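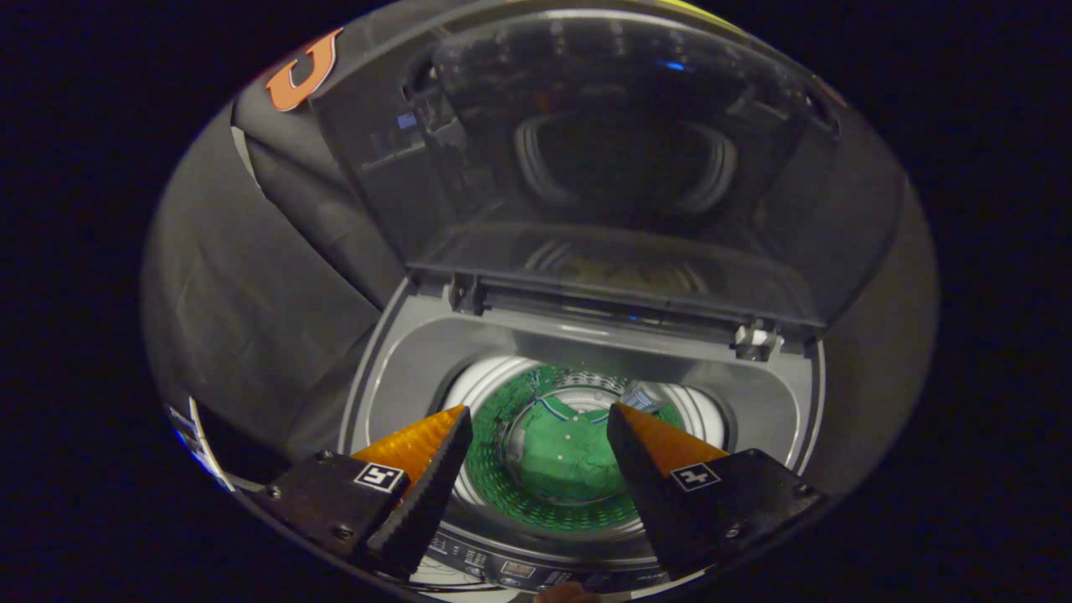 **How much powder for a half load in a top loader?**

Half the amount on the packet, sprinkled in the drum before the clothes go in.

Right, that's the short version, which is what my sister told me. But I'm still getting white streaks on dark things so here is the long version. Moved in March, the flat came with a top loader, never had one before, always had the front door kind. It fills from the top, no heater that I can find, lid you lift up. The powder is Tendum, the big box. Packet gives doses for "normal" and "heavy" soil and says nothing at all about top loaders. I wash small loads, mostly gym tops and a couple of towels, there's only me here. Water is hard, kettle is a disgrace.

So - do I go lower still? Switch to liquid? And does it matter what order things go in? My sister says powder first, the neighbour says clothes first, the manual is missing. Model plate says Larkano and then a number I can't read because it's worn off.

Posted by travamero_tom

---

**Inger Vídalín**

Streaks on darks is nearly always powder that hasn't dissolved. Cold fill plus a short wash, it just sits in the folds. Things to try, in this order:

- Dissolve it first. Jug of warm water, stir till it's clear-ish, pour in the drum, then let the machine start filling before you add the clothes. Takes a minute.
- Use the longer programme. The quick one on mine is useless with powder.
- Check the water level setting. If there's a dial or a button for it, a small load still wants enough water to move about in. Lowest setting with two towels = towels sit there like a lump.
- Don't go below half a dose with hard water. You need some of it just to deal with the water. Too little and things go grey and stiff.

Order: powder (or your jug) first, clothes second. Your sister is right. Put them in loosely round the drum, not wound round the middle bit, or it all ends up on one side and bangs about on the spin.

Liquid is fine too, I use it for darks and keep powder for sheets and tea towels. Liquid has no bleach in it as a rule, so whites go dingy after a while if that's all you use.

One more thing, gym tops - no softener. Makes them hold the smell.

---

**bach_and_bubbles**

just use liquid mate. had powder for years, same problem, swapped, gone. cap to the first line

also leave the lid up after for an hour or it pongs

---

**Mrs P**

Agree with Inger on the jug. Would add, do an empty wash now and then. When I took over my mum's machine there was years of old powder caked under the rim, came off in bits all over a black skirt. I was blaming the packet. Hottest water you can get in it (mine has a hot tap feed, if yours hasn't then a couple of buckets from the bath tap, carefully), cup of soda crystals, longest programme, nothing else in. Then wipe round under the rim with an old cloth. Also look for a fluff filter, some have a little net bag on the side of the tub and some it's in the middle. If it's full the bits go straight back on your clothes.

And turn the gym tops inside out. Streaks show less and teh sweaty side gets the wash.

As for dose I do half on the packet for a small load, bit more if it's towels. Never measured it properly, I use an old coffee scoop. Shake the box first as the fine stuff goes to the bottom.

---

**travamero_tom**

Thanks all. Found a crust under the rim, quite a lot of it, so soda crystals are on the list for tomorow. Will do the jug after that. No net bag that I can see but will have another look with a torch. Might get a small bottle of liquid for the darks as well, the powder box is nowhere near finished so not binning that.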